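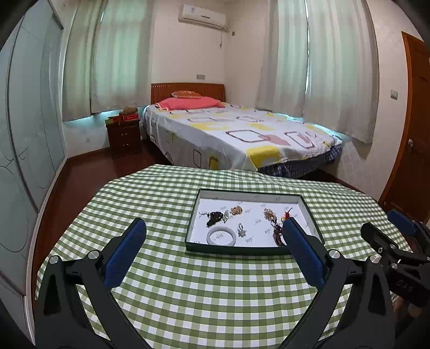 Inicio Galerías Mercadillos Taller Cuaderno Contacto

Cosas menudas: la bandeja de la habitación
Última actualización: 5 de septiembre de 2017

¡Por fin le toca a la bandeja! Llevaba desde abril prometiendo esta galería a los que seguís el cuaderno de Joron, y entre una cosa y otra (el armario de las telas, las lámparas, aquella sopera que se llevó tres entradas ella sola) se había ido quedando para después. Es una bandeja rectangular, bajita, de borde verde oscuro y fondo blanco con dibujitos grises repetidos, y me gusta tanto como lo que lleva dentro. En una caja honda las cadenas se van al fondo y no las vuelvo a ver en meses. Aquí se ve todo de un vistazo, y eso hace que me lo ponga.

El mantel de cuadros verdes y blancos es el de siempre, el que ya conocéis de la galería de los botones. Compré la tela en Eder, en una tienda que vende por metros y por retales y donde es facilísimo salir con el doble de lo que se iba a buscar. Me encanta para extender cosas pequeñas: lo oscuro resalta y lo claro también, y si se me cae una anilla la encuentro enseguida.

Van unas líneas sobre cada pieza, como en las demás galerías.

El brazalete claro. Un aro grueso y liso, entre blanco y gris, con todo el aspecto del jade. Lo encontré en el mercadillo de Staka dentro de un tarro lleno de pulseras de plástico, y fue tocarlo y saber que se venía conmigo. Pesa lo justo, no tiene cierre ni adornos, no le hace falta nada. Hay que metérselo con un poco de jabón en la mano, eso sí, y acordarse de que después hay que sacarlo.

El colgante negro. Cordón fino y oscuro, y una pieza rugosa, llena de bultitos, con una tira corta que cuelga y se mueve cuando andas. Me parece precioso precisamente por lo raro que es. Sobre un jersey liso llama muchísimo la atención, y siempre hay quien pide verlo de cerca. He probado a cambiarle el cordón por otro más largo y perdía toda la gracia, así que sigue con el suyo.

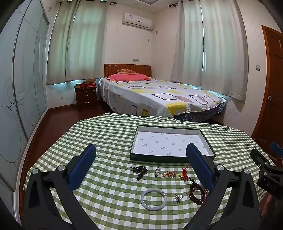
El nudo rojo. Aquí me pongo pesada, ya lo sé, pero es que los nudos chinos me vuelven loca. Este lleva sus flecos rojos y un adorno redondo y dorado que brilla una barbaridad. Lo he tenido colgado del bolso, de la llave del armario y hasta de un paraguas, y en todos lados quedaba bien. Para peinar los flecos uso un cepillo de dientes viejo, muy suave, siempre de arriba abajo y sujetando el nudo con la otra mano para no aflojarlo.

El broche de brillos. Alargado, estrechito, plateado, con cristales transparentes. Lo compré en Lereo por menos de lo que costaba el café de después, en una mesa donde casi todo eran cucharillas. Lo pongo en la solapa del abrigo, un poco torcido, o en un pañuelo cuando el abrigo sobra. De todas las piezas es la que más me han pedido prestada, ¡y siempre ha vuelto!

El anillo de la flor. Plateado y pequeño, con los cristales formando una florecita. A mí me entra solo en el meñique, y me da igual. Es tan alegre que da gusto verlo en la bandeja aunque no salga de casa. Quien tenga uno parecido, que lo limpie con un paño seco y mucha paciencia, porque el agua se queda debajo de los cristales y luego los pone mates.

La pulsera de cadena dorada. Mi cruz y mi alegría. Se enreda con mirarla. El truco que mejor me funciona es dejarla suelta sobre el mantel, sin estirar de ninguna punta, e ir abriendo el montoncito desde el centro con dos alfileres gordos. Una gota de aceite de bebé ayuda cuando el nudo está muy apretado (y después, jabón neutro y a secar bien). También he leído lo de pasarla por una pajita para guardarla. Lo hice una semana entera y volví al montoncito, que al menos es bonito.

Las cuentas oscuras. Redondas, pequeñas, muchas, de un color que según la luz me parece más marrón o más rojo. Me gustan retorcidas en forma de ocho, con dos vueltas, y me gustan todavía más por el ruido que hacen al dejarlas en la bandeja. Si alguna vez se rompe el hilo os vais a enterar por aquí, porque me veo a gatas buscando cuentas debajo de la cama hasta el invierno.

Cómo lo ordeno

Cada cierto tiempo lo saco todo y lo extiendo sobre la mesa, en una fila más o menos torcida, y lo vuelvo a colocar de otra manera. Los aros tumbados, las cadenas lejos de los flecos (esto lo aprendí a las malas) y lo que cuelga en una esquina, con el cordón recogido. Una tarde de domingo me dura diez minutos o dos horas, depende de si me da por probármelo todo. Suele darme.

De paso miro cierres y anillas, y lo que necesita alicate va a un sobre para el taller. Esta vez el sobre se ha quedado vacío, ¡qué gusto!

Para los que coleccionáis números además de cachivaches: en el cuaderno grande, el brazalete es la ficha 1.245 y el broche la 1.318. Las demás piezas todavía están sin ficha, que los inventarios se me dan bastante peor que los mercadillos.

Gracias por los mensajes que llegaron con la galería de los botones, los he leído todos y he apuntado varias ideas para quitar el óxido. Si tenéis un colgante parecido al negro, o sabéis de qué está hecho ese tipo de talla, escribidme desde la página de contacto, que me muero de curiosidad. La próxima galería será de pañuelos, y ya estoy planchando.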